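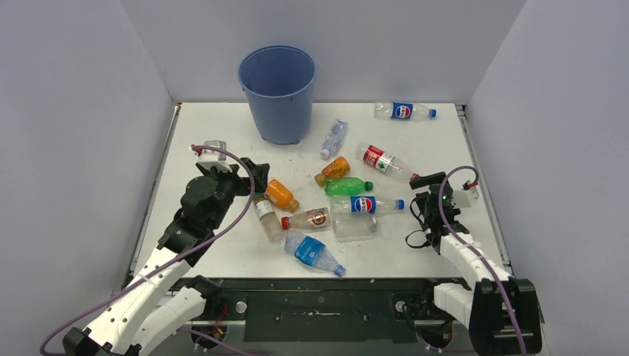 Notholm Opens Bottle Sorting Room at Viten Community Center 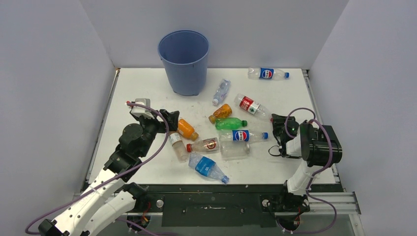 Henk Boersma
Public Information Officer, Town of Notholm

July 11, 2018

The Town of Notholm has opened a bottle sorting room on the ground floor of the Viten Community Center, giving residents a second place to bring plastic drink bottles for recycling. The room is operated by the Department of Public Works and is open during the regular hours of the Center. Residents should use the side entrance on the parking lot.

Until now, the only drop-off point for plastic bottles within town limits was the transfer station on Odau Road. The transfer station remains open, and its hours have not changed. Residents who hold a transfer station permit may continue to use it there; no permit is required at the Viten location.

The sorting room accepts plastic drink bottles of all common kinds, including soda, water, juice and bottled tea or coffee. Clear and colored plastic are both accepted. The bottles shown with this notice include Pepsi bottles, a green soda bottle, water bottles and bottles of orange juice, scattered on a white tabletop in front of a blue plastic bucket. Any of these types may be brought to the Center once they have been emptied.

Residents are asked to prepare their bottles before arriving. Liquid should be poured out at home and the bottle given a quick rinse. Bottles that still hold juice or soda cannot be placed with the others and will be set aside by staff. Caps should be screwed back on after rinsing. Labels may be left in place, as they are removed at a later stage by the processor.

The following are not accepted at the Viten location: glass bottles, metal cans, milk cartons, motor oil containers, and bottles that have held cleaning products or garden chemicals. Glass and cans may be taken to the transfer station. Chemical containers are collected separately at the household hazardous waste day, which will next be held in October. The date will be published on the town website and posted at Town Hall.

There is no charge for using the room. Each household may bring up to 100 bottles per visit. Schools, clubs and businesses with larger quantities should call the Department of Public Works in advance to arrange a time. Children under 15 must be accompanied by an adult while in the sorting room.

Bottles collected at the Center will be taken to the Bitar recycling facility, where they are separated by color and type of plastic and pressed into bales. The town has a service agreement with the facility that covers transport from both the Center and the transfer station. Under the agreement, bottles with caps and labels attached are accepted, but loads containing a significant amount of liquid may be turned back at the town's expense.

The room was previously used for storage. Public Works staff cleared and repainted it over a period of seven weeks, replaced the lighting, and installed a floor drain and a sink. The work was paid for from the department's existing maintenance budget. No changes were made to the main hall or the meeting rooms, and all scheduled activities at the Center will continue as planned.

Parking directly outside the side entrance is limited to 20 minutes for those dropping off bottles. Residents attending other events at the Center are asked to use the main lot. The side entrance is wheelchair accessible, and staff at the front desk can assist anyone who has difficulty carrying bags from a vehicle.

Curbside collection is not affected by the opening of the sorting room. Plastic bottles may still be placed in the household recycling cart and will be collected on the usual schedule. The Viten location is intended mainly for residents of apartment buildings without individual carts, and for households whose carts fill up between collections.

The department will review use of the room after the summer and may adjust the household limit at that time. Comments on the new location may be submitted in writing to the Department of Public Works at Town Hall or left at the front desk of the Center. Printed copies of the list of accepted items are available at both addresses and at the public library.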